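March, bed-making task, teleop demos

Started 2:40 pm, Thu on the controllers, me logging. Prammont arm config same as last time, no changes to gains. Goal is 17 clean demos of the fitted sheet before we touch the blue top layer. Got 9. Grip kept timing out on the left side, restarted the Clevex bridge 2 times.

Far corner by the headboard is the hard one. Howard wants it shown in one pull, Thu prefers two short ones. Went with Thu's for now, note it in the labels. 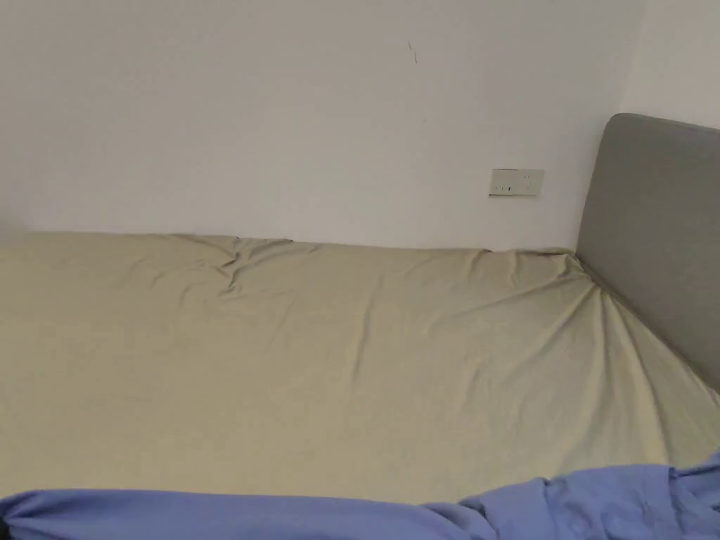
Head cam. Far corner gathered tight, creases fanning out, wall side still bunched left of center.

Do we count that as done? Label sheet says "corner seated", says nothing about wrinkels. I'd pass the corner and tag the wall side seperately. Ask Howard.

Episode counter at 3,496 when we stopped. Don't retrain til the labels are sorted.

To do: slower wrist speed for Thu, check time sync, copy to Alva drive.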